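Ergonomics 2, wk 4 - storage and reach (notes, Ye)

Reach zones again. Primary = forearm sweep, elbow at side. Secondary = full arm, no leaning. Anything past that is dead storage, label it so on your plan. Most of the Holwood kitchen plans lost marks on this, 20 items in the secondary zone that get used daily. 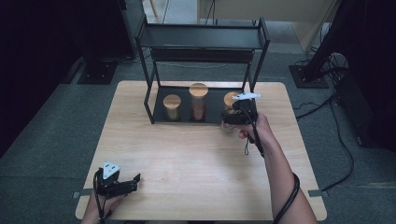

Frequency beats size when you place things. Dijkstra handout p. 88, read it before the quiz. Daily use goes front and low, weekly up or back. Watch clearence under an upper shelf: take a row of three jars on the lower tray of a two-tier rack, tall one in the middle, and size the gap for the tall one plus the hand. Lids count too.

Homework: redraw your plan, 2 zones marked, to Ikhsan Nair by email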